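Pristis Community Forum > Technical Help > Linux and Wine
Thread: Launcher closes on its own after the update, game runs fine if I skip it

dovetail_deb
Posted 29/03/2025
Hi everybody! I've been playing Skaralano on Linux Mint for ages with hardly a hiccup, and then the new launcher came down this morning and now it shows the splash picture, thinks for a few seconds and closes. No message, nothing. If I start the game file directly it loads right up and my Vasville save is fine (thank goodness, I have 3,689 coins in that bank). Trouble is, I can't change the resolution without the launcher, and everything is tiny on my new monitor. Any ideas? I'm comfortable with a terminal if you go slowly.

mossyport
Welcome! Make a fresh Wine prefix, reinstall the Visual C++ runtimes in it, and copy your saves over. The old prefix probably has leftovers from the last launcher. It fixed mine in September, when it was doing much the same thing.

grumbletruck
I'd hold off on that, with respect to mossyport. A new prefix is a lot of work for a launcher problem. Go to the Skaralano folder, open settings.ini in a text editor, and change the width and height lines by hand. Save it and you're done. I haven't opened the launcher in 2 years and don't miss it.

dovetail_deb
Thank you both so much! I tried the ini file first, it being the smaller job, and the numbers go back to the old ones every time I start the game. Did I miss a step? Forgive me if I'm slow to answer.
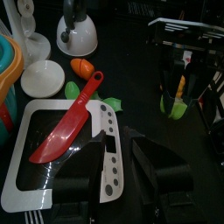
The red knife on the toy cooktop

grumbletruck
Ha, take your time. Check that you don't have 2 copies of the file. There's one in the game folder and sometimes another under Documents inside the prefix, and the second one wins.

mossyport
And that second copy is written by the launcher, so I still say fix the launcher! Editing around it is fine until the next patch. But okay, before the full reinstall, try turning off the news panel. Add -nonews after the launcher name. The panel uses a built-in browser that Wine has never gotten along with.

kettle_and_fern
Jumping in to say -nonews did nothing for me, but setting the launcher to Windows 7 in winecfg did (just the launcher, leave the game alone). I'm using the Kinyua build of Wine, so yours may behave differently.

dovetail_deb
Well, I found the second settings.ini right where grumbletruck said, changed it, and the game opened at the full size and I can read my inventory again! I also tried -nonews and the launcher stays open now, but the Play button is gray. I'll try the Windows 7 setting tonight after supper and let you all know.

mossyport
Gray Play button usually means it can't find the game folder. Click the little gear and point it there again.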